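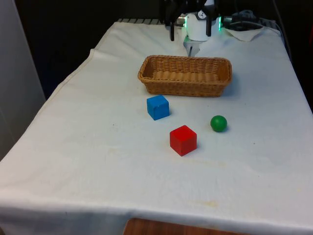

Slide 1: Wicker basket, two cubes and a ball on the white cloth.

Leave this one up while people sit down. Say hello, thank Aurora Sampaio for setting up the room, and mention that the handout is by the door.

My talk is on tidying at the table with three- and four-year-olds. I have been doing this at the Vilodbridge playroom for 11 years, and most of what I know fits on one tabletop. Keep the intro short. Last time I went on too long and lost the questions at the end.

Start with the basket. It is shallow, and that is the main point. A child standing at the table can look down and see the bottom of it. Deep bins hide things, and then everything gets tipped out to find one block. We had deep bins at Onuoha for a long time and I spent my afternoons on the floor.

Ask the room: who has a toy box at work that is deeper than a child's arm? Wait for hands.

Next, the number of things. Two cubes and a ball are plenty for a first go. Red, blue, green, so you can ask for each one by color. The ball is small and it rolls, so I put it out with the cubes on purpose. Children have to slow down for it.

Then the cloth. People always ask about the stains. We wash it and some marks stay. A plain white cloth makes the toys easy to find, and it keeps a dropped block quiet. Don't iron it. Let the hem hang over the front, but watch for children who pull.

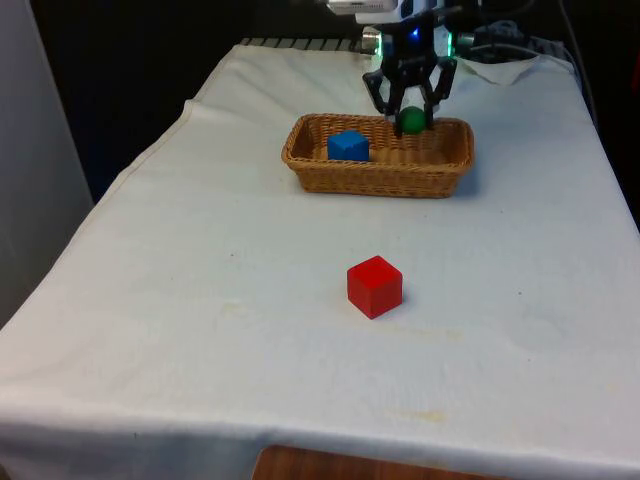

Now the order. I say "blue in the basket" and stop talking. Then green, then red. Say each one once and count to five in your head before you say it again. Chukwuemeka Okeke tried this with his group in April and said the waiting was the hard part for the adults. Same with mine.

The basket stays at the back of the table, in the middle. If it sits at the front edge, it gets knocked off. If it is off to one side, the child on the other side gives up.

Cost, for the people who run budgets: the Pimness order for all our rooms came to 718 dollars, baskets and blocks together, and we bought 49 baskets. Have the order sheet ready in case somebody wants to see it.

Skip the Merkemum part if we are past the 80-minute mark. If there is time, tell the story of the coat hooks.

Questions. Repeat each one into the microphone before answering — the back rows can't hear. Handouts again on the way out, and chairs need to be stacked along the wall.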